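Writing down the cloth rules before the numbers get out of hand

I have spent most of this month on a house standard for fabric handling trials. The trigger was a review by Eckhard Kleinschmidt, who went through our results for the Grivgate project and asked which of the runs could be compared with each other. The answer was fewer than I had assumed. Two people had been scoring the same task with different ideas of what a completed placement was, and the difference was large enough to swamp the effect we were trying to measure.

The published safety standards cover the things they should: stopping, speed, separation, the risk assessment for the cell as a whole. They do not tell you when a cloth counts as released. For rigid parts the gap hardly matters. A block is in the fixture or it is out of it, and anyone with a gauge can check. A piece of thin fabric can be in the jaws, on the target and hanging over the side of it all at once, and each of those conditions needs a name before it can go into a log.

The draft runs to four pages. I won't reproduce all of it, but the sections that caused the most argument are worth setting out.

Definition of grasp. A grasp is recorded when fabric is held between the fingers and the rest of the piece moves with them. Fabric lying over the outside of the gripper is recorded separately, as drape contact. Our older logs merged the two. A cloth that rides along on top of the hardware looks like success in the joint data and looks like nothing of the kind from the wrist.

Viewpoints. No trial is scored from one camera. The wrist view is the authority for whether fabric is between the jaws. The room view is the authority for where the cloth lies in relation to the target. If the two disagree, the trial is marked unresolved and stays out of the totals. Rattana Ongart wanted a tie-break rule and I argued against it. A tie-break would give us a tidier spreadsheet, and I would rather carry the unresolved column and be able to see its size.

Support surfaces. The target is described by what it is, what is on it and which way it faces. "Chair" is insufficient. A backrest, a seat and an armrest are three different problems for a planner, and the armrest is usually the one that catches the fabric.

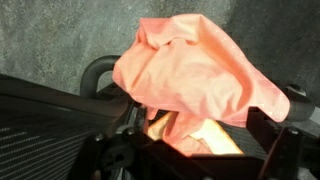
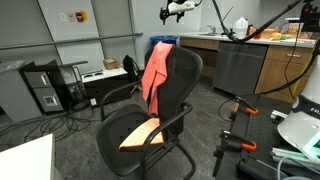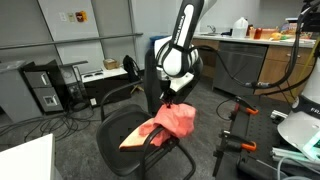
Cloth handling: close view at the gripper (first), cloth over the backrest of the office chair (second), cloth held at the seat (third).

Release. This section was rewritten more often than any other. The current wording requires the fingers to be open and clear of the fabric, with a visible gap in at least one view, and the cloth to remain where it was left for the dwell period. An arm parked over a cloth is not evidence of release. Neither is a gripper status flag, which reports finger position and knows nothing about friction. Thin material with a bit of sheen to it will follow an opening finger for a surprising distance.

Colour and lighting. Log the colour of the cloth against a reference card, under the light used for the trial. One piece can read as peach on the upper folds and a good deal redder in the creases, and a segmentation threshold tuned on one will lose the other. The draft asks for a fixed exposure on every camera and a note of any light source within the working volume of the gripper. Saturated patches at the pinch point are to be flagged, as that is the region where we most need to see an edge.

Background. We went back and forth on whether to require a clear background. Jostadbridge, who have reviewed two of our earlier procedures, prefer a curtained cell with nothing in view. I understand the case for repeatability. The eventual users of this work have counters and cupboards behind their furniture, and a policy trained against a curtain has told us very little about them. The compromise is that background items may stay, but they are recorded at the start of a session and left alone until it ends. Moving a bin between trials is a change of condition and has to be written down as one.

Cables. Floor cables are to be kept out of the walking route between the operator position and the stop button. Cables on the arm are checked at both ends of the planned motion, with particular attention to any loop that could reach the furniture. The clause has no exemption for short sessions. I was asked for one and declined.

Clamps. Anything clamped to a bench is checked for tightness before the first motion of the day and after any collision stop. The check is initialled on the sheet. This was already our practice, though it had never been written anywhere.

To test the draft I rescored the archive. It holds 2817 trials, and I took every one that had both a wrist view and a room view. In the first batch, 34 changed category, nearly all of them from "placed" to "drape contact" or "unresolved". None moved in the other direction. I find that asymmetry more informative than the count, as it suggests the old scoring leaned towards generosity whenever the view was poor.

Two items remain open. The first is the dwell period, where Schwerdtfeger's fabric notes recommend a longer wait than our schedule can easily absorb. The second is whether the Starix logging template can be made to accept a third outcome without breaking the export. If it can't, the template goes and the third outcome stays.

The revised draft will be circulated in May. Comments on the release section are welcome, preferably with the trial data attached.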